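Madomstead Bus Lane Dispute

The Madomstead bus lane dispute is a long-running local argument, and I've been keeping this entry going for the town wiki because I rather enjoy it (sorry, everyone who lives on the road in question). It concerns a stretch of Tistell Road, between the station and the old brewery, where the council painted a bus lane and then spent years deciding what hours it should apply.

Background

Tistell Road is the main way into Madomstead from the east, and the number 16 bus runs along it. Before the lane went in, the bus shared two narrow lanes with everybody else and was late so often that the printed timetable at the station was treated as a sort of local fiction. The council's first plan was a lane in force all day and all night. Shopkeepers hated it! Their petition wanted it limited to the morning rush, and bus users answered with a petition of their own, which I signed, so take my neutrality with a pinch of salt.

The Aguiar report

The council asked a transport consultancy, Aguiar, to look into it. Their report ran to 44 pages and I have read all of them, including the appendix on kerb heights. It recommended that the lane run from 7am to 7pm, with six loading bays cut into the pavement on the north side. Both camps claimed it as a victory, and both local newsletters ran more or less the same headline about it in the same week, with the opposite meaning.

The loading bays were where it all came unstuck. Two of them would have meant moving a much-loved plane tree, and the talk at public meetings went from buses to trees and stayed there for most of a year. I went to one of those on a Thursday evening expecting to hear about junction timings and came home knowing a great deal about root systems.
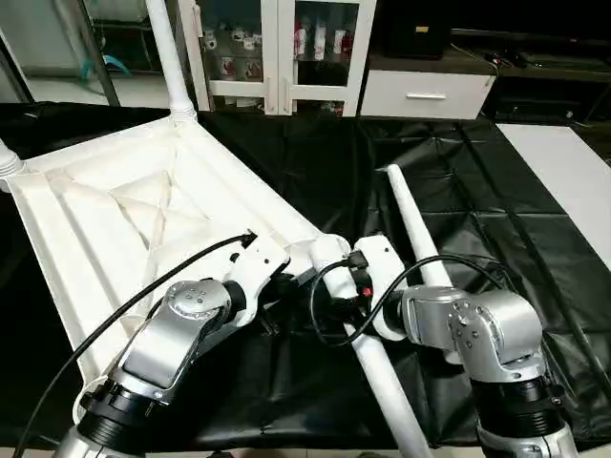
Coverage in the press

The Madomstead paper, the Brinular, took the shopkeepers' side from the start and wasn't shy about it. Its letters page gave the subject a regular heading, and one editorial called the lane "a strip of red paint in search of a bus". I thought that was unfair but quite good. To its credit the paper also printed a long reply from the bus users' group, though it put it next to the crossword.

Current position

The lane now operates on weekdays only, from 7am to 10am and again from 4pm to 7pm, with four loading bays and the plane tree still where it always was. A speed limit of 40 was dropped to 30 along the same stretch, which hardly anyone argued about at all. The council has promised a review in June. The signs at the brewery end still show the original all-day hours, and I've written in about them twice.

See also

Tistell Road
Madomstead station car park
Brewery roundabout (proposed)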